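Elterside Nail & Polish Club: Minutes of the Winter Meeting
By Jasmina Karagiannis, Secretary
Feb 26, 2021
14 shares | 3 comments

Present: Telma Olivares (chair), Ankica Shehu, Snežana Gashi, Kyriaki Panagiotou, Jasmina Karagiannis (minutes). Held by video call. Apologies were received from several members who then turned up in the chat anyway and are not recorded as present, under the rule they voted for.

1. Minutes of the last meeting

Approved, with one correction. Ankica did not "storm out" over the glitter topper. She left to answer the door. The secretary has amended the wording and would like it noted that the door took forty minutes.

2. Money

The club holds $1,865, down from the last report after we paid for website hosting and a second batch of sample bottles. The first batch had caps that fit other bottles. Snežana still has them in her garage and asked whether anyone wanted them. The question was allowed to rest.

Dues stay where they are. Telma pointed out that they have stayed where they are since she had bangs.

3. The swap box

The box has been traveling since last summer and has now reached Kyriaki, who opened it on the call. Members send in polishes they don't want and take out polishes they do, so by this stage it is mostly orange. Kyriaki reported a good deal of coral, a peach, a thing called Apricot Memo, and one bottle of Ira base coat that everyone agreed had been put in by mistake. Ankica said it was hers. It will be mailed back to her at her own expense.

Agreed that the box rests with Kyriaki until May. Anyone sending polish by mail must use the ground service and mark the parcel properly as flammable. Last time a member wrote "paint (small)" on the customs form and we all got an email.

4. Removal of gel polish at home

This took up most of the meeting. With salons closed or half closed, a lot of members bought home lamps over the winter, and a lot of them are now peeling the stuff off with their teeth. Snežana, the only one of us who ever held a license, went through the method again: file the shine off the top coat, soak cotton in acetone, wrap in foil, wait fifteen minutes, push the softened gel away with a wooden stick. If it doesn't move, wrap it again. She repeated "wrap it again" until Telma muted her by accident.

Telma asked if warm olive oil works. It does not. She asked if it works a little. It makes your hands very soft, and the gel stays where it is.

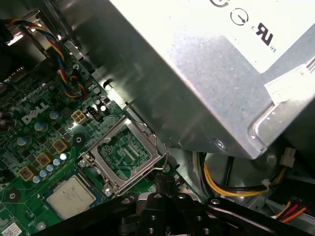 Kyriaki raised the matter of builder gel, which often won't soak off at all and has to be filed down. She has been wearing the same set since before the holidays and describes them as "structural." Snežana advised a coarser file, patience, and stopping before she reaches the nail. Members were reminded that if the skin around the nail gets itchy or puffy after gel, they should stop using it and see a doctor, and should not ask the group chat, where the advice last time was toothpaste.

Action: Snežana to write all this up on one page. Jasmina to put it on the website, where it can be ignored in comfort.

5. The Fladel order

Members will recall that we agreed to a group order of Fladel magnetic polishes, to get the lower shipping rate. The form has been open for weeks. We have had 262 visits to the form and 2 orders, both from Ankica, who forgot the first one.

Discussion followed on whether the colors are the problem. The range is one green, one purple, and a large family of grays. Kyriaki thought the grays were elegant. Telma thought they were one gray with several names, and held two swatches up to the camera to prove it. One turned out to be the same swatch twice, so the point is still open.

Agreed to leave the form up until the end of next month and then let it die with dignity.

6. Pap hand cream

Pap has offered the club free tubes of its new hand cream in return for reviews. Ankica is for it. Snežana asked if the reviews have to be kind. Telma read the letter aloud and it says "honest and enthusiastic," which the meeting felt was asking for two creams.

Voted to accept, on the condition that every review says the tube was free. Carried, with Kyriaki abstaining because she doesn't like the smell of almonds.

7. Spring swatch challenge

The theme will be "rain." It beat "florals" by a single vote after a speech by Kyriaki that the secretary did not have time to write down. Two coats, natural light, no filters, and wash your hands first. The photo gallery is nearly full, since more than 2,000 swatches are up there already and a fair number show the same red. Jasmina will ask people to delete their duplicates. She does not expect to be thanked.

8. Any other business

Ankica asked again whether thinning an old polish with remover is really so bad. Yes. Use proper thinner, a couple of drops, and roll the bottle between your palms. She said she would think about it.

Telma's cat was present for items 5 through 7 and did not vote.

Next meeting in May, by video again unless the library reopens its back room.

3 comments

Lidia_M
For the record I was in the chat for the ENTIRE meeting and voted for florals.

glossyhen
Can I have the caps? I have bottles with no caps. Tell Snežana I'm serious, I can pick them up from the garage.

Ankica S.
It was thirty minutes at the door, at most, and the base coat was a gift.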